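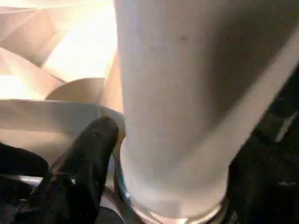 Subject: Re: [alla-users] Stale entries after reindex with long field names
From: Thaddäus Marti
In-Reply-To: message from Kai-wen Yu

Kai-wen Yu wrote:
> After moving our catalog from the old server I ran a full reindex
> with the default settings. 727 records come up in search under
> their old titles. The records themselves are correct when opened.
> Running the reindex a second time gives the same 727. The log has
> no errors, only the usual "segment closed" lines. Version is the
> November build, storage is on Plalline.
>
> Is there a way to force these through without dropping the index?
> A full rebuild takes most of a night for us and the reading room
> opens at 8.

I can reproduce this with a small set. You don't need to drop the index.

The reindex job reads records in batches of 500. For each batch it compares the stored checksum with a new one and skips the record if they match. The checksum covers the field values and the field names, but field names are truncated to 25 characters before hashing. If your import renamed a long field and the first 25 characters stayed the same, the checksum does not change and the record is skipped. The old title stays in the index.

From the config you posted last time, you had

 title_main_transcribed_from_source
 title_main_transcribed_from_cover

Cut to 25 characters, both give title_main_transcribed_fr. If the title text was moved from the first field to the second and the display title is now built from another field that is not hashed (title_display is not, by default), you get what you see.

To confirm, take one bad record and run

 alla check --record ID --verbose

and compare the "stored" and "computed" lines. If they are the same and the title in search is still the old one, it is this problem. If they differ, it is something else and I would like to see the output.

Workaround:

1. Stop the indexer. Leave the search service running.
2. Export the list of affected IDs. A query on the old field name will find them, as the index still holds it.
3. Run alla reindex --ids FILE --ignore-checksum.
4. Start the indexer again.

Step 3 took 11 seconds here on a test set of the same size. Plalline storage will be slower because each write is confirmed separately, but it should still be a matter of minutes. Search stays up throughout. Users may see old and new titles mixed while it runs.

Do not use --ignore-checksum without --ids. It then applies to the whole catalog and is the same as the full rebuild you want to avoid. The man page is not clear on this.

Two side notes.

The Camenzind importer writes its own checksums and does not truncate. If part of your catalog came in that way, those records should have been updated correctly, and you can use them as a control. Mixed catalogs will show the fault only in the records that came in by the native import.

The Sarnico patch set that was posted here in the spring raises the limit, but it changes the stored format as well. I would not apply it to a production index. Going back requires a rebuild.

As for a fix: the truncation was put in for a fixed-width header that we stopped writing two major versions ago. I have a patch that removes it and adds title_display to the hashed fields. The cost is that every checksum changes, so the first reindex after the upgrade will touch all records. I would rather hold it for the next major version and put a warning in the release notes. If anyone here depends on the current checksum values in outside scripts, please reply to the list.

Kai-wen, could you send the output of the check command for two or three of the records, and the field map from before the move? Off list is fine if the map has anything private in it.

Thaddäus

_______________________________________________
alla-users mailing list
To unsubscribe, send a message with the word "unsubscribe" in the subject line.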